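Status 8/27/19 - answers final, second set of codes still being cleaned, docs behind as usual. Use the `answers.csv` in the root and ignore the one in `old/`.

# Wuvero

Sentence completions from people in work teams, on giving and getting feedback. Short free-text answers, hand coded. Collected in workshops run by Nemel and in a few teams that did it by post.

## What's in it

- 491 people
- 2579 answers, all typed up
- 5 sentence stems
- 2 rounds (before the workshop series, and after)

Not everybody did every stem, and plenty of people skipped round two altogether. An empty answer isn't a row. If somebody wrote "nothing" or drew a dash, it IS a row, with `blankish = yes`.

## The stems

Exact wording matters, so please don't quote them from memory:

1. When a colleague tells me I did something well, I ...
2. When a colleague tells me I did something badly, I ...
3. I hold back from saying what I think when ...
4. A good manager would notice that I ...
5. What I never get asked at work is ...

The third had different wording in the pilot ("I keep quiet when"). Pilot answers are in `pilot/` and are not part of the totals. Don't merge them. Wubit tried, and people answered the pilot version much more narrowly - nearly all meetings, hardly any one-to-one stuff.

## Files

```
answers.csv one row per answer
people.csv one row per person
codes_a.csv Annelies's coding
codes_b.csv Tapio's coding
agreed.csv after they sat down and argued
codebook.md read this first
pilot/ see above
old/ leave alone
```

`agreed.csv` is what you want nine times out of ten. The two separate code files are there for anyone wanting to work out agreement themselves. We haven't put an agreement figure in this README on purpose: it changes a lot depending on whether you count the `mixed` code as a disagreement, and we'd rather you picked your own rule and said so.

## Columns, answers.csv

| column | what | notes |
|---|---|---|
| `answer_id` | text | stable, won't change between versions |
| `person_id` | text | joins to people.csv |
| `stem` | number | as numbered above |
| `round` | number | first or second |
| `text` | text | as written, names taken out |
| `blankish` | yes/no | see above |
| `lang` | nl/en | language of the orignal answer |
| `text_en` | text | English, by hand, empty if `lang` is en |

## Columns, people.csv

| column | what | notes |
|---|---|---|
| `person_id` | text | |
| `team_id` | text | team names dropped |
| `lead` | yes/no/unsure | does this person lead others |
| `years_band` | text | time in present job, banded |
| `mode` | room/post | workshop room or paper by post |
| `site` | text | Paltovmont or other |

`lead = unsure` is a real answer. Lots of teams have someone who is sort of in charge. Please don't fold it into "no".

Age and gender were never asked. Somebody emails about this every few months. There's no hidden file.

## Where the idea comes from

Toon Van Loon had been using unfinished sentences in team sessions for years, mostly as a warm-up, and threw the sheets away afterwards. Fiona Sutherland asked if she could keep them. That's more or less the project.

The thinking behind it: what people say they value about feedback (openness, honesty, all that) and what they do when it lands on them are two separate things, and a tick-box questionnaire mostly picks up the first. An unfinished sentence leaves a bit more room. It's still self-report. Someone writing "I say thank you and think about it" may well do neither.

We borrowed the levels from the Reisinger sheet, which the Nemel trainers already used:

- **guard** - answer is about protecting oneself, getting out of the situation, going quiet
- **fit** - answer is about what others expect, being liked, not making a fuss
- **task** - answer is about the work, fixing the thing, getting on
- **exchange** - answer takes in both sides, asks back, wonders what the other person meant
- **mixed** - two or more of the above and no way of picking

These are codes for ANSWERS. They are not stages of growth and not personality types. The Reisinger sheet itself talks about people "moving up" from guard to exchange, and we dropped that part. Same person will write a guard answer to stem two and a task answer to stem one within a minute. Going quiet can be perfectly sensible too, depends on who is talking to you.

So no person-level score. If you average codes per person you're on your own, and please don't call it a Wuvero score.

## How it was collected

Paper, pen, no names on the sheet, a code word the person made up for themselves so the rounds could be matched. Stems always in the same order. No time limit in the room but the trainer did stand there, so in practice people finished when their neighbours finished. Trainers told not to give sample answers. At least one did anyway (teams flagged in `codebook.md`, section on oddities).

Post sheets came in a plain envelope with a return one. Longer answers on the whole, and ruder.

Matching between rounds was by code word plus team. Some folk forgot theirs. Where we couldn't match with confidence, the second sheet got a fresh `person_id`, so the number of people is slightly generous. Known problem, can't be fixed now - the sheets are shredded.

## Coding

Annelies Hermans and Tapio Räsänen each coded everything separately, in batches, one stem at a time, without seeing the round. They could see the language. They couldn't see team or `lead`.

Then the agreed version: both went through the differences and talked until one gave in. No third coder. Tapio says he gave in more often. Annelies says the notes don't show that.

Things they settled along the way, now in the codebook:

- "I shrug" is guard. "I smile" is fit. Yes we know.
- Humour gets coded by what it does. A joke to close the subject down is guard.
- "Depends who says it" on its own is mixed. With anything after it, code the bit after.
- Swearing doesn't change the code.
- Stem five hardly fits the scheme. We coded it anyway and half wish we hadn't.

## Translation

Dutch answers put into English by Fiona, checked by Toon. Kept short and plain, same as the original, spelling mistakes not carried over. A few words wobble a lot: *aanspreken* is the worst, it came out as "call out", "speak to" or "bring up" depending on the sentence. If tone matters for what you're doing, work from `text`, not `text_en`. Coding was done on the original wherever the coder read the language, which in Tapio's case means English only for the most part.
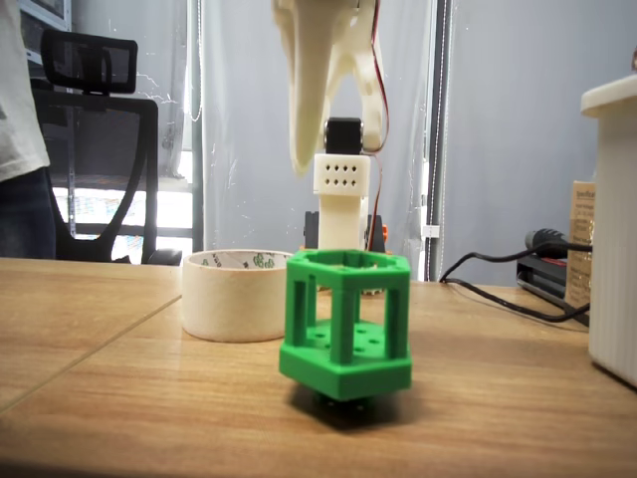
## Privacy

Names of people, firms, products and streets swapped for a tag in square brackets: `[colleague]`, `[manager]`, `[firm]`, `[place]`. Done by hand, read over twice by Wubit Yimer. A handful of answers were so particular that anyone in the team would know who wrote them. Those were taken out completely and are not counted above.

Everyone ticked a box allowing use for research and training. Not for hiring, not for appraisals. If you're an employer and think you recognise your own team, leave it be.

## Fine for

- teaching people to code open answers
- comparing how stems pull different sorts of answer
- looking at room versus post
- workshop material, a handful of answers at a time, with the tags left in

## Not fine for

- judging individuals
- claiming the workshops worked. There's no comparison group, and the people who came back for round two are likely the ones who liked round one
- anything that needs a cross-section of the working public. These are teams whose boss paid for a feedback workshop

## Known problems

- Stem order never varied. Stem two always follows stem one, and it shows: lots of "same as above" and "the same but less cheerful". Coded by looking back at the first answer.
- Handwriting. Unreadable words are `[?]`. If more than half was unreadable the row was dropped.
- `years_band` has a gap where one batch of sheets was printed without that question. Left empty.
- In the Paltovmont batch the room was shared with managers from the same teams. Answers to stem four are noticeably politer there. Use `site` as a control or at least look at it.
- `codes_b.csv` has a stray semicolon in some of the note fields. Open with quoting on or it shifts a column. Will be fixed in the next tidy-up.

## Changes

- agreed codes for stem three redone after the codebook change on "depends"
- `blankish` added, before that we just had odd empty-looking rows
- `mode` renamed from `how`
- pilot moved to its own folder
- English text added for the last of the Dutch answers

## Still to do

- fix the semicolons
- write up the oddities properly, at the moment it's mostly Tapio's shorthand
- decide about stem five codes, keep or pull. Talking about it in November
- blank printable sheet, both languages. Several people have asked, Toon has the orginal somewhere

## Citing and contact

Cite as: Van Loon, Sutherland, Hermans, Räsänen and Yimer, *Wuvero: sentence completions on feedback at work*, plus the version you downloaded. Stems can be reused freely, just keep the wording and say if you changed the order.

Questions about codes to Annelies, about the files to Wubit. Open an issue if you can, email gets lost. Include the `answer_id` if it's about one answer.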